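Print this page
E-mail this page

Vureck Shape Assortment, 40 pieces
Item 734

The Vureck Shape Assortment is a mixed set of colored objects for sorting, naming and handling at a table. It is sold by Bakonwood to preschools, activity rooms and therapy practices, and to families who want one large set in place of several small ones. The pieces differ in outline, surface and size. There is no board, no tray with cutouts and no fixed set of rules, so the same box can be used for a short sorting job in the morning and a guessing game later on.

The set comes in a carton with a lift-off lid and two cloth bags. One bag holds the large pieces and the other holds the small ones. A printed card lists every piece by name, with space beside each name to check it off when the set goes back on the shelf. Replacement cards are free with any order.

Shapes and surfaces

The assortment is divided into three groups. Smooth pieces have an even outline and a plain surface. Ridged pieces have rings or lines that can be followed with a fingertip. Lumpy pieces have an uneven outline, with bulges and hollows that make them feel different each time they are turned.

Most buyers start with one piece from each group and add more as people get used to them. Ridged and lumpy pieces are easy to tell apart without looking. Two smooth pieces of similar size are harder, and we suggest keeping those for later.

Colors run through all three groups, so a set can be sorted by color or by surface and give a different result each time. The lavender-purple round piece has a curved surface with faint concentric ridges, and the bright orange piece is lumpy and glossy. They make a good first pair on a plain white surface, where both colors show up clearly.

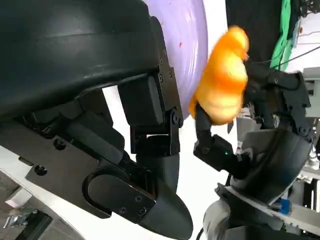 Using the set at a table

Clear a space wide enough for everyone to reach the middle. A plain cover in a light color is best. Patterned cloths make the smaller pieces harder to find, and very dark tables hide the brown and navy ones.

For sorting, put out no more than six or eight pieces at first. Ask for one property at a time: everything round, everything with lines on it, everything orange. Mixed requests can come later.

For handling practice, have one person pass a piece to another without setting it down. Rounded pieces need a wide grip. Lumpy pieces can be held in several ways, and it is worth trying each of them before passing the piece on.

For matching by touch, place three pieces in a cloth bag and leave their partners on the table. Not every piece has a partner. The card marks the ones that do with a small circle.

Jamila Siddiqui wrote the activity booklet that comes with the set. It has 40 short activities, most of which take about five minutes, and it is stapled so that it lies flat when open. The July printing corrected the page order in the section on color. If your copy goes straight from warm colors to the matching games, ask us for a new one.

Cleaning and storage

Wipe the pieces with a soft cloth and mild soap, then wipe again with clean water. Dry them before they go back in the bags. Do not put them in a dishwasher and do not soak them. Ridged pieces may need a soft brush along the lines.

The cloth bags can be machine washed cold. They shrink slightly the first time – the drawstrings still close.

Keep the carton out of direct sun. Pieces left on a windowsill for a long period may fade, lighter colors first. Heavy items should not be stacked on the lid.

Before you order

The set is not a substitute for graded therapy equipment. The pieces are not weighted or calibrated, and small differences in size between one set and the next are normal. Shades can also vary a little between production runs. If you are adding to an older set, tell us when it was bought and we will match the colors as closely as we can.

Some small pieces are not suitable for children under three. The large pieces can be ordered separately for younger groups. Ask for the large bag only.

The low storage bins in the Besell range fit the full carton with the lid on. The Pagano open tray is shallower and holds the small bag but not the large one.

Ordering and replacements

Single pieces can be replaced by name. Use the name on the printed card and include the item number, 734, so that we send the right size. Pieces that arrive damaged are replaced at no charge if you write to us within a month of delivery.

Schools may order on account. Other customers pay when the order is placed. Orders for more than one set are packed together where possible, and large pieces may travel in a separate box.

Page updated 15 November 2025

Print this page
E-mail this page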